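About Vasylenko Kitting

We pack parts. More exactly, we take in loose components from the people who make them, sort them, check them and send them out again as tidy kits that somebody on a building site or a factory floor can open and use straight away. We've been doing it from the same shed on Cisuneck Road since Valentyna Yatsenko signed the first lease, and last year we shipped for 119 customers, most of them small outfits like ours.

Kitting is fiddly work and we love it! There's real satisfaction in a shelf of finished kits with every piece where it should be. The part we never loved was bin picking – leaning over a metal bin, fishing out one piece after another and doing it again until smoko. It's hard on the shoulders and the wrists, and for years our answer was to swap people around every two hours and keep a good supply of heat packs in the kitchen.

Then Zoriana Pylypenko, our workshop lead, asked if an arm could do the fishing. We called the project Arna, and it has changed the place more than any of us expected.

Arna learns on simple shapes before it goes near a customer's order. Blocks are good teachers. They roll over, they lean on each other, they end up hard against a wall where there's barely room for a finger, and sorting out which one to take first is most of the job. The pickers set up the bins themselves, and they're very good at coming up with awkward piles (years of practice).
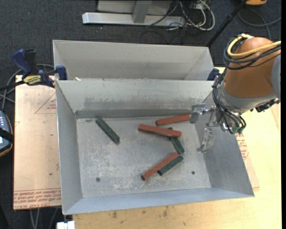
Red and green practice blocks in the front bin, with the gripper over the right wall.

What's changed for our people? The biggest thing is who does what. Nobody lost their place when Arna arrived, and that was settled in writing before we bought a single cable. Vira Melnychuk picked by hand for years and now runs the cell on the early shift. She decides which jobs suit the arm and which should stay with us, and she has the final say on both. Hryhorii Symonenko moved to final checks, where his eye for a wrong thread has already earned him a bit of a reputation among our customers.

Everyone on the floor does 3 days of paid training with the arm, including the office crew. You learn to stop it, restart it, move it by hand and tell when it's having a bad morning. After that it's up to you whether you want to go further. Plenty do, and we pay more for it.

There are still jobs the arm can't manage. Soft packaging beats it, and so does anything that tangles, so our Vorkutley spring kits are picked by hand and will be for a good while yet. We're fine with that.

We run tours in April and again in spring, and you're welcome to bring the kids. Suryani Pattinasarany at the front desk looks after bookings and will find you a pair of safety glasses that fit.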